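Kallon Laundry Teleop

Remote-control demonstrations of a robot working at front-loading dryers. Release 2, March.

Summary

Kallon holds 400 episodes. In each one an operator drives the arm through a leader device while watching the head camera feed. The operator decides when an episode starts and ends. Nothing is scripted, so approach paths and pauses differ from one episode to the next.

Tasks

Brornar: open the dryer door and move the gripper to the drum.
Furken: take items out of the drum and put them in a basket.

Both tasks are recorded in a shared laundry room. Machines, baskets and cables stay where they were when the session began.

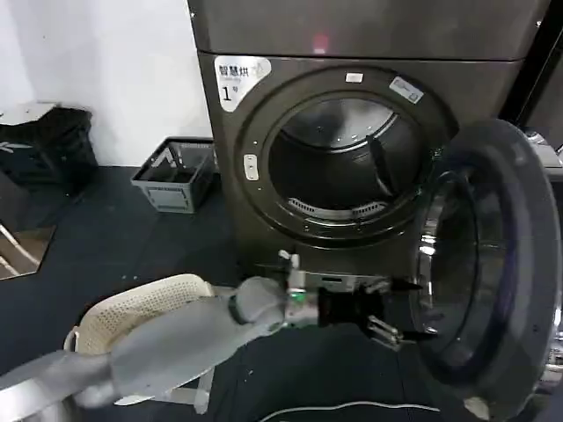
Head camera view. Gripper at the lower rim of the drum on dryer 1, door open.

Contents of an episode

Head camera video
Joint positions and gripper opening
Leader device positions
A one-line task instruction in English
A success flag set by the operator

Video is stored at 50 frames per second. Joint and leader data are resampled to the same clock. Sticker text on the machines is left unblurred. Small print is often unreadable at this resolution.

Splits

The held-out split has 50 episodes, with both tasks represented. Please don't train on it if you report results against the Ljungberg baseline.

Known issues

The perforated steel inside the drum and the rim of the door glass produce bright highlights that upset some depth estimators. The open door can hide the far side of the workspace. Failed attempts are kept and flagged, and a few include long idle stretches at the end. Trim them with the idle filter in the tools folder before training.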